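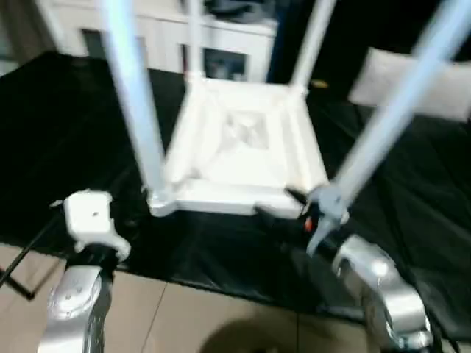
1/ Notes on why four-legged seats rock, from repairs logged at Skatside up to March 2020. Three feet always find a plane. The fourth has to be made to agree with it.

2/ The log has 241 entries for rocking. Most were put down as "short leg". Ragnheiður Skov measured the legs again and most were the same length to within a millimetre. The floor was out, or the seat frame was twisted.

3/ Check the floor first. Turn the seat a quarter turn on the same spot. If the rock stays with the same pair of legs, it's the seat. If it moves to the other pair, it's the floor.

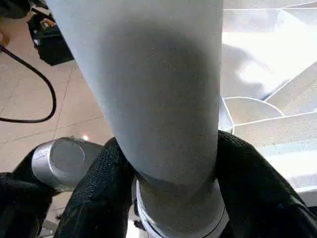
Should you trim the longest leg?
Leave it until the joints have been tightened with the seat standing on a flat surface. Trimming can't be undone, and a loose socket gives the same reading.

4/ Tighten in diagonal pairs, half a turn at a time. Going round in a circle pulls the frame towards the first corner. 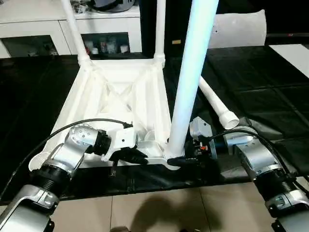

White stool frame, underside up, with a separate tube beside it.

5/ Felt pads hide up to 2 mm. They compress, so measure again in June. Villads Bisgaard prefers threaded feet and I agree, except on soft lino.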